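Truvside perception and tooling catch-up
Mon 3 December, 2 pm, the long bench room and on the call
Present: Xiomara Calloway (chair), Pak-hei Yau, Siu-fong Lai, Chia-jung Chow (on the call)
Apologies: Chia-hao Mak
Minutes: Siu-fong

1. Last meeting
Accepted as written, with one fix. The width estimator was Chia-jung's work, and the minutes gave it to Pak-hei. Sorry, Chia-jung!

2. Recording set
We now have 2120 episodes on the Evenau server, and 939 of them have been through the labelling tool and come out with clean start and end markers. Xiomara was thrilled with this (so were the rest of us, it was a slog back in September when every second episode had to be trimmed by hand). Pak-hei's new trimming script finds the first finger movement and works back from there. He showed it running live and it got through a whole folder before he'd finished explaining the colour coding on the timeline.
Siu-fong asked whether we label the remainder now or wait for the next version of the schema. Agreed to label now. The schema change only adds fields.
Action: Pak-hei to put the trimming script in the shared tools repo with a short readme.

3. Finger width estimator
Chia-jung went through the rewrite. The old version looked for the finger pads separately in every picture and lost them whenever something dark sat behind. The new one carries the previous estimate forward and only searches near it, and the width curve is so much smoother that Xiomara asked her to scroll back and show it again. It still jumps when a pad goes fully out of view. Chia-jung would like to flag those stretches and leave the gap in the data. Pak-hei would prefer to interpolate short gaps. Settled on flagging everything, with interpolation as an option at load time, switched off by default.
Action: Chia-jung to add the flag and rerun on the labelled episodes.

4. Planner
Setitz now replans while the arm is moving, which we've been wanting for ages. Pak-hei has the horizon set at 6 steps and it feels lively without being twitchy. Longer horizons gave tidier paths but the planner fell behind on the older workstation. Nobody minded staying where we are until the new one is set up.
Siu-fong raised the units mix-up again - the planner config is in metres and the calibration file is in millimetres, so there's a stray factor of 1000 living in the loader. Agreed to move everything to metres and have the loader refuse a file with no units line.
Action: Siu-fong to convert the calibration files. Chia-hao to review (he wasn't here to object).

5. Small objects and cubes
A long and very happy discussion. The pose tracker, Sin, is doing well on boxes and packets, and Pak-hei wants to push it on scrambled cubes, where the sticker colours give it plenty to hang on to but red and orange run together under warm light. Chia-jung thinks working in a different colour space will get us most of the way. Blur is the other worry.

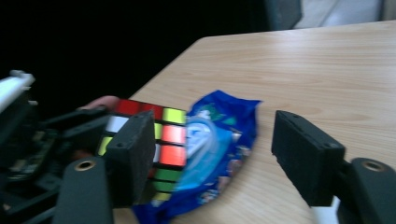
Xiomara suggested giving the tracker a blur score per frame so it can trust the colours less when things are moving and lean on the motion estimate. Everybody liked this. Pak-hei had half of it sketched on the whiteboard before we moved on, and it looks like an afternoon's work to try. We also want the tracker to cope with a pad covering part of a face, so Chia-jung will mask out the finger region using the output from item 3 - a lovely case of one tool feeding another.
Action: Pak-hei to prototype the blur score. Chia-jung to share the finger masks.

6. Other business
The replay viewer has a dark theme now. Siu-fong to fix the slider labels, which are still black on black.
Xiomara would like bug reports to include the episode name and the software version, please, every time.

Next meeting: same time in a fortnight. Chia-hao to chair.
Closed 3.10 pm.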